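Brurkano open day at Plemdale, anyone go?

Forum > Robotics and automation > Events and visits

wattlebird_ed
Posted 24 December 2021

Quick writeup before I lose my notes, car is half packed and I've got a 4 hour drive. Went to the Brurkano open day out at Plemdale. Paid parking, bring coins, the machine hates cards.

Short version: worth it, but go early. Laundry and soft goods was the bit I wanted. They've got people doing the handling with hand-held grippers, and the recordings from that get used to train the arms. You get a 15 minute slot and there's a rope you stand behind until your group is called.

Santosh Tiwari ran our group. Knows his stuff, talks fast, didn't read off a slide. Said the cloth set was up to 488 recordings and he wanted a lot more before he'd show anyone an arm doing it. Fair enough I reckon.

Main hall was mostly conveyors. Skip unless you like conveyors. Sausage sizzle out the back was $2.50, onions extra (!!)

More later if anyone wants it.

kel_in_the_shed
Wait, so no robot? It was advertised as a robot open day. I drove out in August for the last one and it was all posters and a bloke with a lanyard.

wattlebird_ed
There were arms in the main hall, palletising. The cloth stuff was hand-held only, on the day anyway. Better than posters. Pics from the soft goods area:
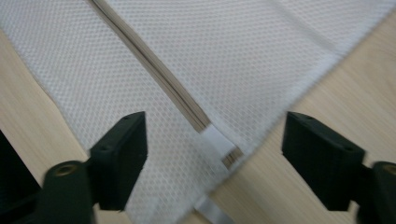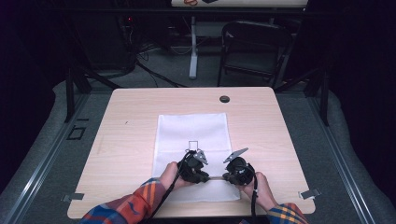 Photos: Brurkano soft goods area, Plemdale open day. Shared with permission, please ask before reposting.

Zips and mesh are the hard ones according to Santosh. Somebody in our group asked why not start with boxes and he said boxes are in the other hall, help yourself.

kel_in_the_shed
OK that is more than I got in August. Still think calling it a robot demo is a stretch. It's a person in a nice checked shirt holding a gripper over a towel.

pallet_jacqui
Disagree kel. Where do you think the data comes from? We went through this at work with a vendor, Lemaire, they brought in an arm and a teach pendant and spent two days on tea towels. Binned the lot. I'd much sooner see someone start from how hands do it.

Ed, is that a laundry bag in the first one? Delicates bag sort of thing? We get them through the linen line constantly and they snag on everything. Zip pulls especially. If they can sort mesh bags I will personally carry a unit up the stairs.

wattlebird_ed
Yep, mesh laundry bag. White one, beige zip. Asked about snagging, he said pads that flat are OK on mesh but the webbing strap is a pain, fingers pinch it along with the bag. Didn't see that happen myself, just going off what he told us.

torque_n_tinnies
whats the silver rod between the two halves in the second pic. linear guide? looks too thin

wattlebird_ed
Didn't get to ask sorry. Slot ran out. I'd guess guide rod but could be wrong, and not going to pretend I measured it.

torque_n_tinnies
fair. brass-coloured inserts in the finger blocks in the first one, good. I've stripped that many printed threads its embarassing. anyone doing their own fingers, put inserts in from the start, don't be a hero

pallet_jacqui
What about the little black square on the towel, is that for the camera or for the person?

wattlebird_ed
Think it's a target to work to. There's another square outline on the padding to the left of the table too. Someone behind me said calibration, someone else said no it isn't, they went at it for a while, I was looking at the zip.

kel_in_the_shed
So we've got 488 recordings, unknown rod, mystery square. And how many of those are any good? Did he say?

wattlebird_ed
He did! 137 he'd thrown out. Didn't say whether that was on top of the 488 or inside it and I didn't think to ask until I was at the car. Mostly bad grips and people going too quick.

kel_in_the_shed
That matters a fair bit Ed

wattlebird_ed
I know, I know. Will email him in the new year.

mudflat_marg
Came to the same day, different group. Ours was a bit of a shambles tbh, the slot before ran over so we got maybe half of it and the rest was a talk about the Clundley site. Which isn't open to visitors, so not sure why we needed the floor plan. The young woman at the desk was lovely about it though and put us down for another go.

I do agree with kel a little. The flyer had a big arm on the front folding a jumper. If you bring kids on the strength of that they will be bored. Mine were happy with the conveyors so there you go.

pallet_jacqui
Flyer is marketing, flyers always lie. Was there any talk of dates for the arm doing cloth?

mudflat_marg
Not to us.

wattlebird_ed
Us neither. He got asked straight out and said "when it's ready" and moved us along to the next table. I liked him for it but I can see how it'd annoy you if you were there to buy.

Practical stuff for anyone going next time:
- around 90 people there when I arrived, a lot more by lunch
- book the soft goods slot at the desk as soon as you walk in, it isn't on the website
- closed shoes or they turn you away
- toilets are down past the loading dock, not where the sign says

torque_n_tinnies
did they let you hold the gripper

wattlebird_ed
No. Asked twice.

torque_n_tinnies
boo

kel_in_the_shed
Right, I'll go to the next one, but if there's a bloke with a lanyard and posters I'm invoicing Ed for the petrol.

wattlebird_ed
Santosh had a lanyard, just so you're warned. OK really off now, merry xmas all. Will post his answer on the 137 when I get it.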